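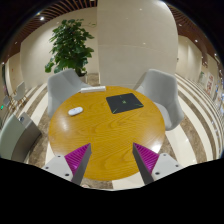
Computer mouse on a round wood table

Avton Personals Listing, Standard
Sold by Stimcombe

The Standard listing is a single text ad in the dating section, shown to registered members in one region. It runs for 60 days from approval and can be edited at any time during the run. Edits do not extend the end date.

Specifications
Headline: up to 50 characters, letters and numbers only
Body text: minimum 200 characters, no upper limit
Photos: up to 11, JPEG or PNG
Search radius: set by the advertiser, in miles
Replies: unlimited, delivered to the Avton inbox
Regions: one per listing

Replies pass through a relay address. The advertiser's own email is not shown to the sender, and replies sent from the inbox carry the relay address as well. Phone numbers typed into the body text are removed at approval. They can be exchanged in private messages. 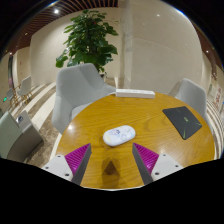

Blocking works per account. A blocked member no longer sees the listing in search results and cannot open it from a saved link. Existing messages stay in the advertiser's inbox until deleted.

Age and location filters apply to incoming replies. Messages that fall outside the filters go to a separate folder and do not trigger a notification.

Compatibility
Listings created in Guda can be imported as plain text. Photos must be uploaded again. Accounts moved over from Yousafzai in April keep their member name and block list, but saved searches are not carried over.

Renewal
Renewal is manual. An expired listing is hidden from search and kept as a draft under My Listings. Text, photos and filters are retained.

Page last revised July 2022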